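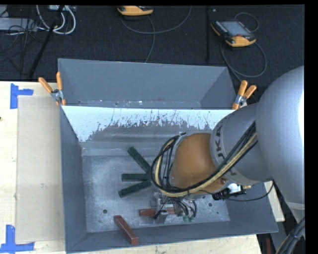
Dennis Ndung'u wrote:
> The pale coating on the inside of the bins is going at the lower edge
> and the bare metal underneath is getting scratched up. I would sand the
> lot back and repaint before the September intake. Can we also plug the
> holes in the floor while we are at it? Small parts sit in them.

Dennis,

I would hold off on paint. We repainted two of the Jover bins last year with the grey enamel and it lifted at the same line within 200 loads. Anything tipped down a sloped side lands on the bottom few centimetres of the panel, so that strip takes most of the wear whatever colour it is.

What I suggest instead:

Wire brush the ragged edge until nothing more flakes off. Wipe down with solvent. Leave the worn metal bare. Check the seam at the foot of the back section for rust marks and treat those spots only. A faint stain can be rubbed off with a grey pad. If it has pitted, tell me before you put anything on it.

As for the holes, please don't fill them with epoxy. Esko did that on the Pludinby bins and the plugs stood proud of the floor, which was worse for flat parts than the holes were. If fasteners are catching, cut a 2 mm rubber liner to the floor size and lay it in loose. Trim it 5 mm short on every side so it can be lifted out for cleaning. I have most of a roll left on the shelf behind the bandsaw.

Scratches on the floor itself can stay. They do no harm unless there is a burr you can feel with a gloved hand, in which case take it down with a fine file along the scratch.

Replacement bins from Sukprasert were quoted at $1,365 each, freight extra. I can't see that being approved for surface wear.

Rania has the bin list. Number 44 is still down as scrapped and it is back in use, so could whoever does the first check please correct that line.

Omar Abu Hammour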